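The first thing Thulani Pillay did when I sat down at his desk was apologize for the chairs. The second was hand me a keyboard and tell me to break something. I was delighted to oblige!

Pillay and Kagiso Oosthuizen write the grasp planner at Fullex, up on the second floor of the old Rampersad building in Bisville. It's called Cliltum (I asked why and got two different stories), and its job is to look through a wrist camera, pick an object and work out how the fingers should close on it. Every change they make gets run through 500 simulated tabletops overnight before it goes anywhere near a real arm.
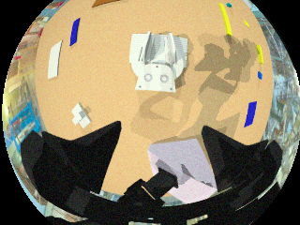

Shadows are what I really came to talk about. Cliltum used to treat a dark enough patch as a thing, and it would happily plan a grasp on nothing at all — fingers down, fingers shut, job done. So Oosthuizen started making the simulated lighting meaner. A big jagged brown shadow sprawled beside a white bracket-like part, with small yellow and blue bits scattered off to the right, is her idea of a decent test, and the planner has to ignore the first and still find the edges of the rest.

"I used to tune it by hand," she told me. "I had 130 parameters and a headache."

Now the two of them argue mostly about the fisheye correction. Pillay wants to straighten the view before the planner sees it, and Oosthuizen wants to leave the bend in and let the network cope. They've been at it since January, and I got both sides over one very long lunch.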